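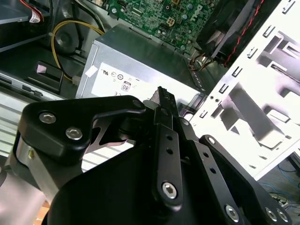
August
by Lotte Martens
4 min read

So I promised a few of you I'd write about how things are going at Vallby now that the arms are in, and I keep putting it off, mostly on account of having two different opinions depending on the day.

Quick background for anyone new. We take in old office desktops, pull out whatever can be sold or reused, and send the rest off as sorted scrap. I've been on the teardown benches for 7 years. The contract from Cuesta last winter was 3000 machines, and there was just no way we were getting through that by hand, not with five of us and my wrists being what they are. So management went with Trodov, and we got arms.

My first feeling was dread, I'll admit it. I went home that Sunday and updated my resume! But the job didn't go away, it moved. I used to spend all day with a screwdriver and a bin. Now I spend a lot of the morning telling the arm what it's looking at, since every model has its cables tucked somewhere different, and the afternoon on the stuff that comes back flagged. More sitting, more screen, way less lifting. My shoulder is thrilled. My step count is not. 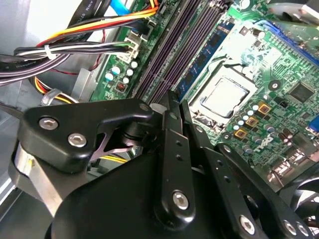

Memory is the part of the job I'd have bet money a machine would never get near. You press the clips, you feel the little give, you lift straight up. It took me a month to stop being scared of it when I started. And it's not as if the stick sits out in the open, either – on a board like this one you've got a blue module next to a row of empty purple slots, and a big mess of yellow, orange, red and black wires running in toward the power plug. I'd normally shove those aside with the back of my hand without thinking. Try explaining "shove those aside" to software. We've had whole meetings about it.

What I miss is the talking. On the old benches we faced each other and you could gripe all day long. Now we're spread out, one person per station, and the new layout has us all looking the same direction like a bus. We asked to have two of the stations turned around and got a "we'll see."

The pay thing is still open too. We're doing setup work, and on the Cluvden site that's a higher grade. Ours hasn't changed. I brought it up, I'll bring it up again, and if you work somewhere that sorted this out, please leave a comment and tell me how you worded it. I have a meeting at the end of the month and I'd like to walk in with something better than my notes on the back of a packing slip.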